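Investigação

Laboratório Niritz apresenta método para ensinar robôs a manusear objetos finos em ambiente doméstico

3/19/26

37 partilhas | 4 comentários

O Laboratório Niritz de Manipulação Robótica divulgou os resultados de um estudo sobre a aprendizagem de tarefas domésticas que exigem as duas mãos, entre as quais a recolha e a arrumação de objetos finos e alongados, como pauzinhos, espátulas e lápis. O trabalho foi desenvolvido em parceria com o Instituto Hubmann e decorreu no âmbito do programa Groresmont, dedicado à automação de apoio à vida autónoma.

O método, designado Drullar, parte de demonstrações realizadas por pessoas com um par de pinças manuais, sem recurso a um braço robótico durante a fase de registo. Os movimentos gravados são depois convertidos em trajetórias que um robô de dois braços pode executar. Segundo a equipa, a opção permite recolher dados em habitações comuns, com o mobiliário, a iluminação e os utensílios que nelas se encontram.

Ao todo, foram registadas 1.124 demonstrações em 32 habitações. Os participantes receberam uma instrução breve sobre o uso das pinças e executaram as tarefas à mesa ou na bancada da cozinha, ao ritmo que entenderam. Não foi pedido que retirassem toalhas, loiça ou eletrodomésticos das superfícies vizinhas.
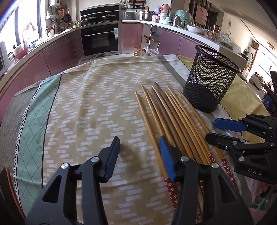 A manipulação de objetos deste tipo coloca dificuldades conhecidas. Um pauzinho pousado sobre uma superfície plana oferece pouca altura para a preensão, roda com facilidade quando é tocado fora do centro e tende a deslocar os que lhe estão próximos. Quando vários se encontram juntos, o sistema tem de decidir se os recolhe em conjunto ou um a um, e com que abertura dos dedos deve aproximar-se.

«Os conjuntos de dados obtidos em bancada de ensaio raramente contêm os pequenos ajustes que uma pessoa faz quando o objeto lhe escapa», afirma Ursina Riedl, coordenadora do estudo. «Interessava-nos conservar esses ajustes no material de treino, incluindo as tentativas falhadas e a respetiva correção.»

O contributo principal do Drullar reside no modo como trata a coordenação entre as duas pinças. Em lugar de prever o movimento de cada uma em separado, o modelo estima primeiro a posição relativa entre ambas e só depois a posição de cada pinça em relação à mesa. De acordo com os autores, esta ordem reduz as colisões entre os dedos nas fases em que uma pinça estabiliza o objeto e a outra o agarra.

A avaliação foi efetuada no Instituto Hubmann, com um robô de dois braços equipado com dedos de geometria idêntica à das pinças manuais. Em 202 ensaios de recolha e colocação num recipiente vertical, realizados sobre superfícies que não constavam dos dados de treino, o novo método concluiu a tarefa com maior frequência do que a versão de referência, treinada com as mesmas demonstrações mas sem a estimativa relativa. A diferença foi mais acentuada nas toalhas com padrões densos, sobre as quais a versão de referência localizava com menor precisão as extremidades dos objetos.

Abenezer Gudeta, responsável pela componente de perceção, assinala que subsistem limitações. O sistema continua a falhar quando os objetos ficam parcialmente ocultos pelos próprios dedos da pinça, e o desempenho diminui com pouca luz natural. «A perda de contacto visual nos últimos centímetros da aproximação é, neste momento, a causa mais frequente de insucesso», refere o investigador.

A próxima fase prevê a inclusão de sensores de força nas pinças e o alargamento das tarefas à arrumação de talheres em gavetas. A recolha de dados terá início em novembro, em moldes semelhantes aos do presente estudo. Os participantes serão selecionados através do programa Groresmont, mediante consentimento escrito, e as gravações serão submetidas a um processo de anonimização antes de serem disponibilizadas às instituições parceiras.

O relatório técnico e a documentação do método podem ser solicitados ao secretariado do laboratório.

Laboratório Niritz de Manipulação Robótica | Gabinete de Comunicação | Contactos | Todos os direitos reservados | Voltar ao topo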